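Keeping a busy kitchen counter livable

My counter is marble, white with gray veins, and for years I treated it like a shelf that happened to be lying down. Everything landed there and stayed. These days I keep the toaster oven and the toaster together at one end, the small things in a row along the back, and the middle saved for the board. You'd be surprised how much nicer it makes breakfast — even a hurried one!
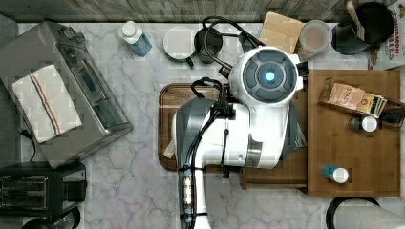 Jernora wrote in to ask whether mugs left out like that don't just gather dust, and says hers went back in the cupboard after a month. Well, a mug you reach for every morning never gets the chance, but I'd agree that the spare ones belong behind a door.

A few more things I've settled on over time. Wooden spoons go in a heavy crock, and it wants to be dark if your spoons drip sauce the way mine do. Dry goods go in jars you can see into, so you notice when you're running low. Wipe the marble with plain dish soap and warm water, never vinegar or lemon, and take the towel off the toaster oven before you switch it on (I do mean every time, dears). And oil your board in May, and again before the holidays — a thin coat, left overnight.

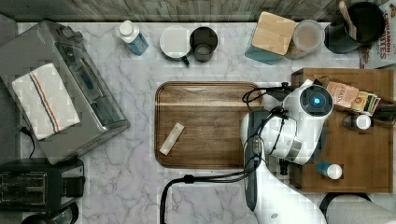 The board in the middle, with the back row behind it.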